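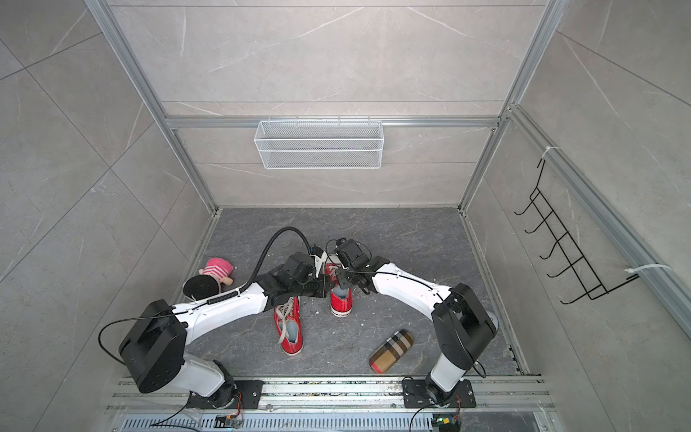
Chapter 4
Everything in Its Place: Storing Everyday Things

In this chapter you will learn
how to sort belongings by how often they are used
how to choose between hanging, shelf and floor storage
how to store shoes so they keep their shape
how to make a simple storage plan for one small room

Key terms: zone, open storage, closed storage, dead space, reach height

Thaís Pacheco moved into a one-room apartment in Ceseck in November. She owned 376 things, counting each pair of shoes as one. She knows the number because she wrote a list before she packed. The apartment had one closet and no hooks. Within a week most of the list was on the floor, and she was late for work twice looking for a matching shoe.

Her problem is a common one. A small room has less floor than we think, and the floor is the first place we put things down. The walls often go unused. A wire basket hung from a rail can hold soft items such as hats, scarves and stuffed toys. A rack with hooks takes bags, belts and keys. Neither one takes up any floor – and both leave their contents in plain sight, so things are easy to find and easy to put back.

Shoes need more thought. Canvas sneakers should be loosened at the laces, brushed clean at the sole and left to air before they go on a shelf. Leather shoes keep better with paper in the toes. Store pairs side by side, with the toes facing the same way.

Section 4.1 begins with sorting. You will divide belongings into those used daily, weekly and a few times a year. Section 4.2 covers wall storage and reach height. In Section 4.3 we return to Thaís and compare her plan with one drawn up by her neighbor, Sebastian Ilie, for a room of the same size.

Before you read
Choose one corner of a room at home. Write down everything on the floor there, and mark the items you used yesterday. Keep the list – you will need it for Activity 4A.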